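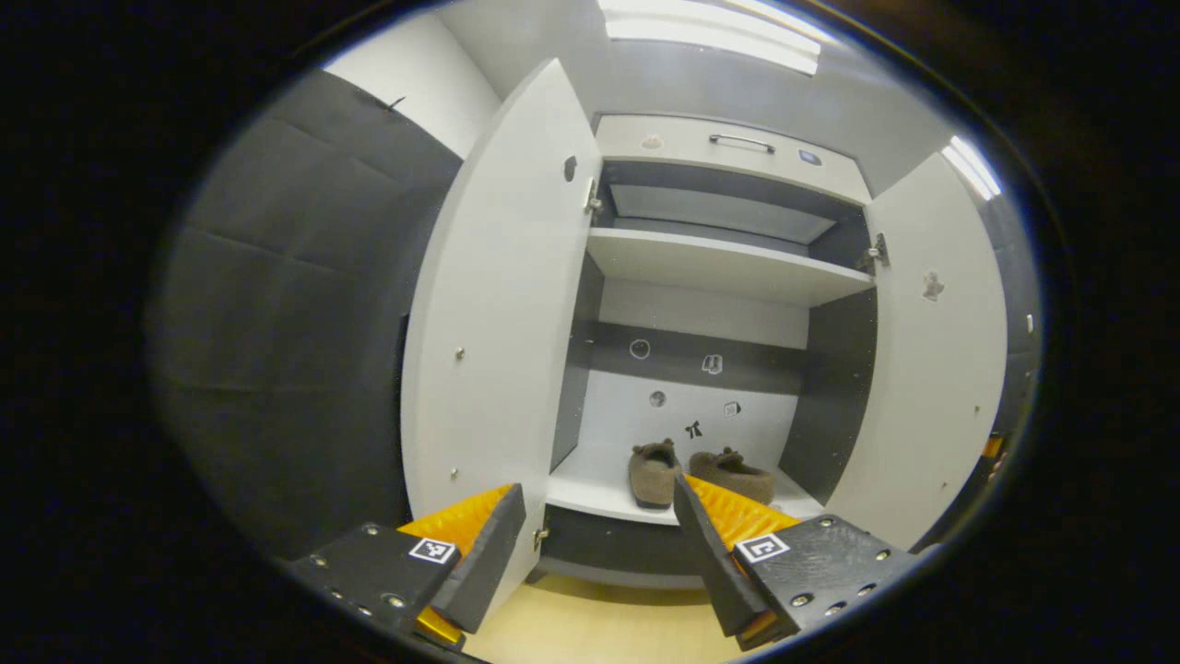 *The gripper's two fingers at an open cabinet, with a pair of fuzzy slippers on the bottom shelf.*

Lauri Kettunen spent most of August on a bug that made a robot close its fingers too early. The grasp planner was fine and so was the motor controller. The trouble was in the clock.

Kettunen writes control software at Vitow, a small company that builds tools for teaching robots household jobs. Its main product is Florkuretti, a program that takes in wide-angle video from a gripper and turns it into a stream of hand positions, finger openings and timestamps. A policy trained on that stream then has to repeat the motion on an arm.

Putting away shoes and slippers sounds like an easy job. For the software it is a hard one. Slippers are soft, so the width between the fingers says little about how firmly they are being held. A low shelf leaves little room for the wrist. White doors and white panels give the tracker few corners to follow, and a wide lens bends every straight edge it sees.

Florkuretti handles the lens first. Each image is matched to a calibration file before anything else touches it. Next it looks for the square black-and-white markers on the fingers, one on each side. The distance between the two markers gives the finger opening. A separate process works out where the gripper is in the room, and that process runs slower.

"We had two answers that were both right, but for different moments," Kettunen says. "The opening was fresh and the position was old. The policy learned to close before it got there."

The gap was 22 milliseconds. On a slow reach it hardly showed. On a quick one toward a low shelf, the fingers shut in front of the object and pushed it back.

The fix was dull work. Kettunen moved both processes onto one clock and made the slower one report the time the image was taken, where before it had reported the time the math was finished. He then wrote a replay tool, called Pitkänen, that plays a recording next to the predicted motion and flags any step where the two drift apart. Running it over 959 stored recordings took almost 8 hours.

Most came back clean. The bad ones were mostly cases where a marker had gone out of view during a turn and the software had filled in the opening by guesswork. Florkuretti now marks those stretches as missing, and the training code skips them.

Planning is next on the list. The current planner, Jelolberg, treats an open cabinet door as a fixed wall. If a door swings back a little, the arm stops and waits for a new map. Kettunen wants the planner to keep a hinge model for each door and update it from the video as the arm moves. An early version runs on four cabinet layouts, and it still gets confused when both doors move at once.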